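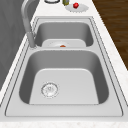 On Tuesday I finished the second version of our rules for building kitchen scenes in the simulator, and I want to write down how we arrived to them before I forget the arguments. The first version had 80 rules and people did not read it. I know this, since I wrote it and I also broke it.

For the readers who are new: I work in Sostolgate, in a small group which prepares simulated kitchens for testing household robots. The tasks are simple to say. Take the thing from the sink, put it on the plate. Take the thing from the plate, put it next to the bottle. The difficulty is that a result is worth something only if another person can repeat it, and for this the scene must be made with discipline. Our project has the name Jonton, and last month it had 2,991 recorded episodes. After a check in February we had to remove 324 of them. The robot policy was not the guilty one. The scenes were.

## Each scene has a written start state

This is the first rule and for me the most important. Before any episode is run, there must be a text file that says what is in the scene and where. Not only the object of the task, but all the objects. If there is a red fruit on a plate, the file says so, even when the task is about the sink and the fruit will never be touched.

In the old scenes we wrote only the "important" things. Then somebody moved a plate a little to make the counter look nicer, and the results of two weeks could not be compared with the results before. It took me three days to find it.

## Small objects in deep places must be declared as hard

A sink with two basins looks like an easy place. It is not so easy. The ridge between the basins hides a part of the far floor from many camera positions, and a small orange thing close to the drain on that side can show only its top. A person understands immediately that there is more of it. A policy may not.

We do not forbid such a start. A real kitchen has them every day. But the rule says the episode must carry the label "partly hidden", and the success rate for these episodes is reported separately. Before, we mixed them, and the average number was telling us nothing. If a team chooses only the easy positions its number becomes beautiful, and I do not think they even do it with bad intention. One simply gets tired of watching failures.

The label is decided from the camera that the policy uses. Please do not decide it from the free camera in the editor. I have seen this mistake many times, also from me.

## Leave the faucet in its place

A tall faucet is an obstacle, and the arm will meet it sooner or later. In the first version we allowed to turn off the collisions for the faucet "during development". Of course the development never ended. Some of our best trajectories were passing directly through the metal.

The new rule is short: every solid thing which is drawn is also solid for the physics. If you do not want the faucet to be an obstacle, use another sink. Any contact with it over the force limit is written in the log as a contact, also if the task succeeds after.

I had a long discussion about this with the colleagues at Pilkington, who share part of our scenes. Their opinion was that a light touch of the faucet should not be punished, as people also touch the faucet with the arm when they wash something. I agree with them now. So the touch is logged but it does not fail the episode, only the force over the limit does this.

## The look of the materials

Steel is bright in some places and dark in others, and the bottom of a basin can become almost white under a strong light from above. For this reason the rules ask for 2 lighting setups for each scene as a minimum, one from the top and one from the side. The same start state must be run with both. We write the name of the lighting in the file, together with the version of the renderer.

I do not ask for perfect textures. Distant objects may be a bit soft, it is not a problem when the softness is the same for all the teams. What is a problem is when somebody increases the resolution for his own run and does not mention it.

## What counts as finished

Here we had the most ugly situation. "Object is in the plate" can mean that the center of the object is over the plate, or that it touches the plate, or that it touches the plate and the gripper has released it and it does not move anymore. We had all three meanings in the same table. The rule takes now the third, with one second of rest. Round objects like fruit will roll, so the one second matters.

If the object falls to the floor, the episode ends as a failure and we do not reset it by hand. In Dremunden they used to put it back and continue, and write a note. The note was always lost.

## What I left out

I removed everything about file names, about colors of the walls, and a whole chapter on how to write the reports. These are habits and each team can have its own. The document is now four pages and I printed it for the desk.

One thing is still open, the question of who checks the label "partly hidden". At this moment it is the same person who builds the scene, and I am not happy with it. A small script could compute how many pixels of the object are visible and compare with a fixed part of its full size. I have started to write it, but it gives strange values when the object is behind the edge of something thin. If you have solved this in your own project, please write me how.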